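Automatización de tareas domésticas y de taller

De Varnolberg, enciclopedia de oficios y máquinas
Artículo en revisión. Faltan referencias en varios apartados.

La automatización de tareas domésticas y de taller es el conjunto de técnicas con las que se intenta que una máquina haga trabajos manuales corrientes: recoger, clasificar, doblar, fregar, atornillar, vaciar una bandeja en otra. Se distingue de la automatización industrial clásica en que el entorno no se construye a medida de la máquina. O se construye poco.

Estado general: parcial. Algunas tareas están resueltas desde hace décadas (lavar ropa, lavar platos una vez cargados), otras funcionan en condiciones controladas y un tercer grupo, el más grande, sigue dependiendo de manos humanas.

Índice
1 Terminología
2 Antecedentes
3 Tareas domésticas
4 Tareas de taller
5 Dificultades
6 Clasificación de piezas pequeñas
7 Medición del rendimiento
8 Controversia
9 Véase también

1 Terminología

En español conviven «robot doméstico», «robot de servicio» y «manipulador». No son sinónimos. Un aspirador autónomo es un robot de servicio pero no manipula nada, solo se desplaza y aspira. «Manipulador» se reserva para el que agarra. «Bimanual» se dice del sistema con dos brazos que trabajan sobre la misma zona. En textos de taller también aparece «bibrazo», poco recomendable.

Teleoperación: una persona mueve los brazos a distancia o desde al lado. Autonomía: los mueve un programa. Entre las dos hay mucho terreno intermedio y buena parte de las discusiones sobre el tema vienen de no decir en cuál se está.

2 Antecedentes

Los primeros electrodomésticos automatizaron el ciclo, no la manipulación. La lavadora lava; la ropa la mete, la saca, la tiende y la dobla alguien. Lo mismo con el lavavajillas. El reparto apenas ha cambiado.

En la industria, los brazos articulados llegaron pronto a la soldadura y la pintura, donde la pieza está siempre en el mismo sitio. La manipulación de objetos sueltos quedó atrás. Para tornillería se generalizó el alimentador vibratorio, una cuba que sacude las piezas hasta que salen en fila y en la misma posición - barato, ruidoso y limitado a un tipo de pieza por cuba.

Más tarde se extendió el aprendizaje por demostración. En lugar de programar cada trayectoria se graba a una persona haciendo la tarea con los brazos y se entrena un modelo con esas grabaciones.

3 Tareas domésticas

3.1 Suelos
Lo más maduro. Problemas conocidos: cables, flecos de alfombra, umbrales.

3.2 Ropa
Doblar es posible con prendas sencillas, extendidas y de una en una. Partir de un montón es otra cosa: hay que encontrar una esquina, y la tela no tiene forma fija. Calcetines emparejados, caso difícil. Planchar, casi nada publicado que sea utilizable en una vivienda.

3.3 Cocina
Cargar y descargar el lavavajillas se ha mostrado muchas veces, casi siempre con vajilla conocida. Cristal fino y cubiertos mezclados bajan el resultado. Cortar verdura se hace mejor con máquinas específicas que con un brazo genérico.

3.4 Orden
Guardar cosas «en su sitio» exige saber cuál es, y eso cambia en cada casa. Tarea poco estudiada en comparación con lo que ocupa en la vida diaria.

4 Tareas de taller

Se agrupan aquí las labores auxiliares, las que en un taller pequeño se hacen entre un trabajo y otro: separar tornillería, reponer cajetines, barrer viruta, desengrasar piezas en cestas, pasar material de una bandeja a otra. Son cortas y variadas, lo cual complica amortizar una máquina dedicada.

En el taller de Stumgate, según la memoria interna citada por Telmo Villanueva, se anotaron 2.633 traslados de piezas sueltas durante septiembre, todos a mano. Villanueva sostiene que un brazo podría asumir los traslados entre bandejas pero no la reposición de cajetines, por falta de espacio entre baldas. [cita requerida]

5 Dificultades

Agarre. Una pinza de dos dedos coge bien cubos y cilindros, peor lo plano. Una arandela pegada al fondo de una bandeja obliga a inclinarla o a arrastrar la pieza hasta un borde.

Percepción. El metal pulido refleja, el plástico transparente no se ve bien, y las superficies perforadas confunden a algunas cámaras de profundidad.

Tacto. La mayoría de las pinzas en uso carece de él o lo tiene muy pobre. Una persona nota que ha cogido dos tuercas en vez de una sin mirar.

Recuperación. Cuando algo se cae, una persona lo recoge y sigue. Una máquina puede repetir el gesto en vacío o pararse si no se le ha enseñado qué hacer. Para muchos autores el problema central es éste, por delante de la velocidad.

Cables y cuerpo. Los propios brazos tapan la vista de la zona de trabajo. El cableado exterior se engancha. Son cuestiones poco vistosas que aparecen en casi todos los partes de averias.

6 Clasificación de piezas pequeñas

Ejercicio habitual en el banco de pruebas: pasar tuercas o tornillos de un contenedor a otro. Combina casi todo lo anterior en poco espacio y no requiere montaje caro. Las variantes usuales son el vaciado (todo a un mismo recipiente), el reparto (una pieza por hueco) y la separación por medida.

El recipiente cuenta mucho. Los compartimentos de pared alta impiden que las piezas rueden pero dejan poco sitio para abrir los dedos. Una bandeja baja facilita soltar y dificulta volver a coger.

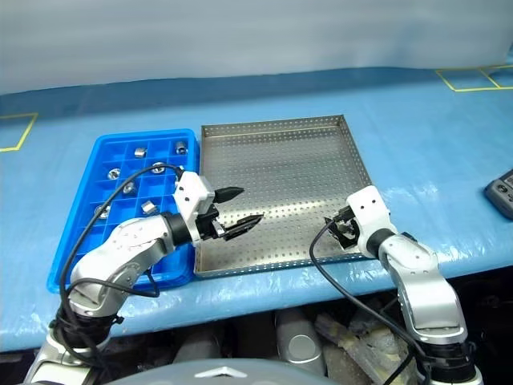
Sección de Manipulación y Banco - Varnolberg

Dos brazos con pinza sobre la mesa de trabajo. Las tuercas hexagonales están en la rejilla azul de compartimentos; la bandeja de acero perforado, vacía.

Con dos brazos caben varias estrategias. La más simple deja uno quieto y trabaja con el otro. En la segunda, uno sujeta o inclina el recipiente mientras el otro coge. La tercera reparte la mesa por mitades y exige coordinar los movimientos para que las pinzas no choquen en el centro. La segunda da mejores resultados con piezas planas, aunque se usa menos de lo que cabria esperar.

La colección Orakzai, preparada por Trinidad Aranda, reúne 1.044 demostraciones de traslado de tornillería con 2 brazos. Incluye intentos fallidos, sin recortar. Aranda defiende conservarlos: un modelo que solo ha visto aciertos no sabe qué hacer con una tuerca volcada de canto. Otros grupos los descartan antes de entrenar.

7 Medición del rendimiento

No hay acuerdo. Se usan la tasa de éxito por pieza, la tasa por tarea completa, el tiempo por ciclo y el número de intervenciones humanas. Las dos primeras se confunden a menudo y no dicen lo mismo: un sistema que acierta casi siempre con cada pieza puede fallar bastante al vaciar una bandeja entera, pues los fallos se acumulan.

El protocolo Zudcombe pide declarar, además, quién recoloca las piezas entre intentos y si los recipientes se movieron. Seguimiento desigual.

8 Controversia

Se discute si estas tareas pueden darse por automatizadas. Los partidarios señalan la mejora de los últimos años y el abaratamiento de los brazos. Los escépticos responden que casi todo lo mostrado ocurre en mesas despejadas, con objetos conocidos y alguien cerca. En hogares, la adopción de manipuladores es todavia marginal. En taller algo mayor, sobre todo en carga de máquinas.

Falta en este apartado lo relativo a seguridad y normativa. Pendiente de traslado desde el artículo «Brazo colaborativo».

9 Véase también

Alimentador vibratorio
Aprendizaje por demostración
Brazo colaborativo
Pinza de dos dedos
Teleoperación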